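Skakel Home Set – recording kit for two-handed household tasks

Skakel Home Set is a package for teams who need to collect demonstrations in real rooms, for training a learning system. It works with humanoid robots that have two arms and five-fingered hands. You receive the wrist cameras, the head camera, the cables, the mounting parts and the Hemmin recording software.

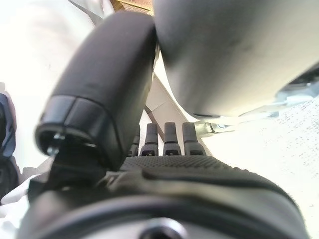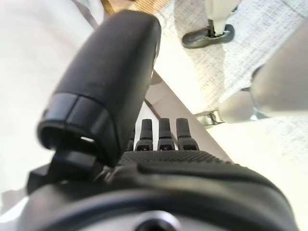
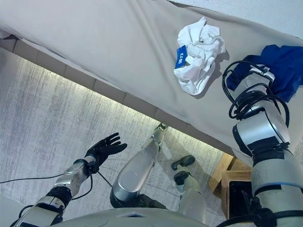 First two: wrist camera views. Last: head camera view, with cloth items on the gray upholstery.

Each wrist camera is mounted close to the hand and keeps the same position for the whole session. The thumb is very near to the lens, so it takes a large part of the picture and can be soft. We recommend not to correct this by moving the camera farther out. A longer bracket touches furniture more easily, and the learning system needs to see the fingers at the moment of contact.

The head camera gives the wide view. It sees the work surface, both arms and often the legs of the robot. For beds and low sofas please tilt it down before you start, and do not change the angle until the session is finished.

How a session is recorded

The operator starts and stops every example with a foot pedal. Hemmin saves the video from all cameras together with the joint positions and the hand commands, all on one clock. After each example the operator marks it as good, failed or unclear. Failed examples are not deleted – many of our customers use them later for training the system to recover from a mistake.

Every example also gets a short text label, such as "pick up the cloth" or "move the garment to the left". You can write your own list of labels before the session or add a label during the work.

Included in the set

Wrist cameras: 2
Head camera: 1
Mounting brackets: 4
Cable length, wrist to recorder: 2000 mm
Order code: 1348

The cable should be fixed to the arm with some free length at every joint. Turn the wrist slowly to both ends of its range and check that nothing pulls. Loops are fine if they cannot catch on the fingers.

The brackets fit the Granura hand directly. For other hands we can make an adapter, please send a drawing of the wrist. Delivery of new adapters starts again in September.

Technical questions are answered by Su-bin Ha, product support.

Related items
Grultmont foot pedal, wired
Hemmin software, extra seat
Skakel Table Set
Adapter plate for Granura hand
Spare cable, wrist to recorder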